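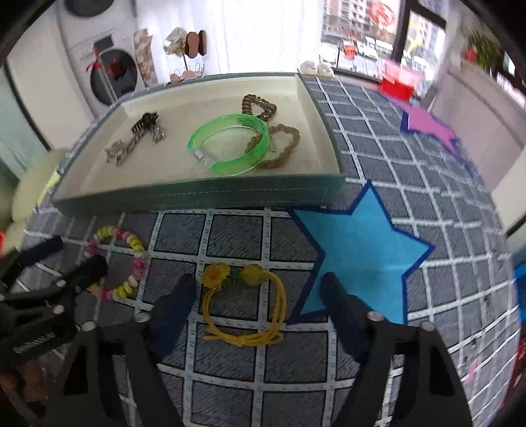
Forums > Work and Workplace > Small Warehouses > Robots on the sorting line

14 replies · 3 shares

**beadcounter_km**
Good evening to all. I work in the returns room of a company which sells bracelets and hair things, at Ullside. We are 13 people. Until this summer we did everything by fingers: open the bag, look if the elastic is good, put it in the tray or in the box for repair. Now Cudetti is bringing us an arm, which the managers call James. It should start in December.

For the last weeks, part of our shift is to do the same sorting with hand-held grippers, one in each hand, so that James can learn from us. I am quite slow with it. A bracelet of beads is easy, I put one finger of the gripper inside the loop. A cord bracelet with a knot is much harder, it lies flat on the cloth and the tip slides over it.

My question is to people who already had this in their workplace. What changed for you after the machine came? I do not mean the jobs only, I mean the day itself.

**tolvanen_p**
We have had an arm for packing at Drorkbridge for 18 months. The first thing that changed was the talking. Before, we sat opposite each other and talked the whole morning. Now one person stands by the machine and the others are in the next room with the difficult pieces. The work is lighter for my wrists, I must say this also.

**gretel_nights**
I don't agree that it is lighter. The easy pieces were my rest! After two hours of tangled chains I used to take a box of plain bangles and my eyes could relax. Now the arm gets the bangles and I get tangled chains until four o'clock. They count this as the same work and pay it the same.

**tolvanen_p**
@gretel_nights That is true, I forgot how it was in the beginning. We asked for a rotation and now each of us takes easy boxes for 30 minutes after lunch. The arm can wait. It took three meetings to get it.

**beadcounter_km**
Thank you, I have written down the rotation. May I ask who decides what is "difficult"? With us it is supposed to be the machine, it puts aside what it cannot hold.

**old_conveyor**
Then you will become the department of what it puts aside. Sorry to be negative. I have seen it with labels, with boxes and with shoes. First you teach it, then they look how many people are needed for the rest. Did somebody ask for something in writing before you took the grippers in your hands?

**Kanini Mfaume**
I am a shop steward in another branch, so please take this as general advice. Ask for three things on paper: whether the teaching hours count in your normal target, whether anybody can refuse them without a mark, and who keeps the recordings. In our place the first was forgotten, and people who taught the machine had the worst numbers of the month.

**beadcounter_km**
Oh. This is exactly what is happening to me. My number went down and I thought it was only that I am clumsy. I will ask tomorrow morning.

**gretel_nights**
You are not clumsy. Try to lift the cord ones by the knot, with the two tips from the sides. And push the tray a little farther from you, otherwise your elbows are in the air the whole time.

**old_conveyor**
Good tip, and now James knows it too.

**gretel_nights**
So what? I would help a new colleague as well. I am angry with the pay, I am not angry with an arm.

**beadcounter_km**
Small news. The teaching hours will be taken out from the target, also for the weeks before. About refusing they will "come back to us". The rotation they did not want to discuss until the arm is standing here. I tried the knot, it goes better with the thick cords, with the thin ones I still use my own fingers when the supervisor is at the other table.

**Related threads**
Gloves that do not catch on small clasps
Is a target per hour allowed during training?
Night shift alone with the packing arm
Standing mat or high chair for sorting tables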